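Rundham Residents' Association
Minutes, Wednesday, 7.30 pm

Present: Štefánia Mikuš (chair), Kazimír Skála, Iveta Kratochvíl. Apologies: Tae-yang Maeng.

1. Accounts. Balance £1383. The hall hire bill of £65 was approved for payment.

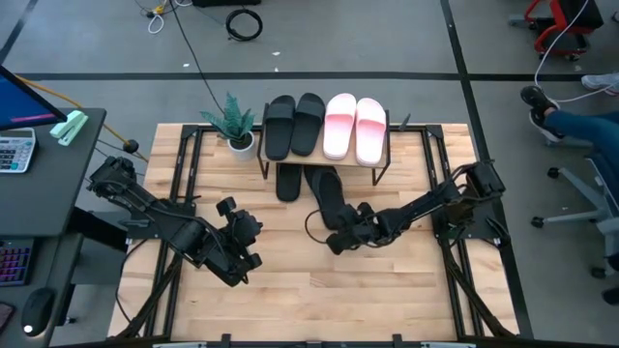 2. Footpath. Kazimír has written to the council again — no reply yet. He will ring before the November meeting.

3. Newsletter. 573 copies to be printed. Iveta to send the text to the printer.

Meeting closed 8.40 pm.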